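In Defense of Keeping the Tube

My aunt Araceli Chávez keeps cardboard tubes. Paper towel tubes, wrapping paper tubes, the stubby ones, the long ones from fabric bolts that she has to cut down with a bread knife. When I was a kid this drove me up the wall, and when I was thirty it still did, and now I'm writing a whole column to say she had it right. Go ahead and laugh, Araceli. I know you're reading.

I should say up front that I'm a reformed thrower-outer. I spent years believing that a tidy house was a house with less stuff in it, and I was pretty insufferable about the whole thing. I tossed a waffle iron because it had been three months. I tossed my own yearbook! There's a certain kind of person who gets high on the sound of a trash bag being knotted, and I was that person, and I re-bought most of it at full price.

What turned me around was a sewing and crafts workroom over on Arellano Street, where I started going in August to learn to hem my own pants. They have shelves and shelves of stuff you and I would put out on the curb, and everything has a home. The homes are mostly plastic bins and baskets with holes in them. I've become a bit of a bore on the subject of bins with holes.

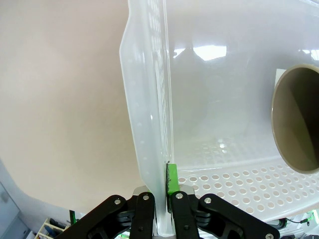
Does a storage bin really need holes in it? For cardboard, cloth and anything else that soaks up damp, I say it does: air gets through, and you catch the musty smell before it spreads to the whole closet.

I learned this the hard way with a solid tote, one of those lidded monsters you could ship a goat in. I packed it with fabric scraps and gift wrap, snapped it shut in the basement and forgot it for a winter. I won't describe the opening of that tote, except to say that my husband took it outside with his arms straight out in front of him and didn't come back in for a while.

The other thing I like about those see-through-ish white plastics is that you can sort of tell what's in there without opening it. You get a shape, a shadow, a hint. That's enough! I own a label maker, a Ralora, and I used it with great passion for one weekend, and then I put the batteries in a flashlight. A lump of color behind frosted plastic has never run out of tape on me.

Now, the tubes. My friend Ezequiel Xolalpa (very neat man, irons his dish towels) thinks keeping cardboard tubes is the first step toward being found under a pile of newspapers. We've been having this argument since spring. His position is that a tube is packaging, packaging is garbage, and once you start asking what garbage might be good for you'll never see your floor again.

I do see his point. I've been in that house, too, the one where every margarine tub is waiting for its big day. But the trouble in that house is that there's no limit on the margarine tubs. Araceli has a limit. She has one basket for tubes, and when the basket is full, the next tube goes out with the recycling, and she doesn't lose any sleep. The basket makes the decision and she goes and has her coffee.

And tubes are useful! You can roll a tablecloth around one and skip the fold line down the middle. Extension cords go inside them. So do knitting needles, candles, and the plastic bags that otherwise breed under the sink. I slit one lengthwise and clipped it over a roll of Christmas paper and it stayed rolled all year. Try buying something for that job and somebody will charge you 18 dollars for a plastic version with a name like Drekano printed on it.
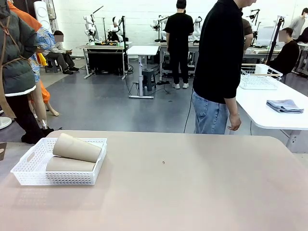
Two cardboard tubes, one shallow basket, and plenty of table left over.

Look how little space they take up. I'd put that basket on any shelf in my house and be proud of it. A shallow one is best, by the way, because a deep basket turns into a well and you'll never again meet whatever's at the bottom. I've got one from Prirnstead that's deep enough to bathe a toddler and I'm fairly sure there's a glove in it from two haircuts ago.

Where I part ways with my aunt is on folded cloth. She'll save a rag the size of a playing card. I want my fabric in pieces big enough to stack, folded flat, edges lined up, so I can pull one from the middle like a book. Anything smaller goes in the stuffing bag for draft stoppers. She says I'm wasteful and I say she has 155 squares of gingham and no quilt, and then we change the subject to her knees.

So that's my pitch to the thrower-outers, from one of your own. Pick one thing you feel silly keeping, give it one basket with air holes, and let it live there. When the basket's full, stop. I've got three baskets going now, tubes, cloth and string, and Ezequiel came over last week and needed something to roll a poster in, and I made him say please.

Comments

hemlineheidi
Slit tube over the wrapping paper, YES. Been doing it for years. Toilet paper ones work fine on the skinny rolls.

Porchlight66
Sorry, I'm with Ezequiel. My mother had "one basket" too. Then it was one closet.

tansy_b
What about bugs? We get silverfish and they love cardboard. Holes would just let them in, no?

Araceli Chávez
It is 140 squares and the quilt is started.

Porchlight66
@Araceli Chávez okay, now I'm on your side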